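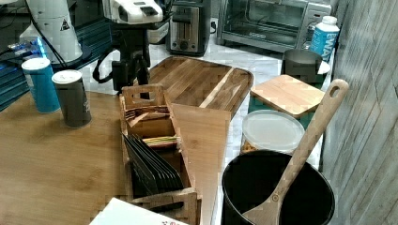 Figure 7. Beverage caddy and lidded cups, with the toaster and toaster oven on the counter behind.

Section 13. Setting Up the Beverage Station

1. Wipe the tabletop and the counter with a damp cloth and let both dry.

2. Place the wooden caddy on the table with the front compartment facing the user.

3. Stand the paper packets in the upper compartment and the striped sticks in the middle section. Fan the dark packets in the front.

4. Fit a lid on each cup and set the cups within easy reach of the caddy.

5. Close all storage containers before using the toaster or toaster oven.

Note: Refill packets are kept in the Villham pantry, shelf 29. Report low stock to Ehsan Siddiqui.

CAUTION: Keep paper packets away from the toaster and toaster oven -- including when neither is in use. Do not lay cutting boards or lids on top of a warm appliance.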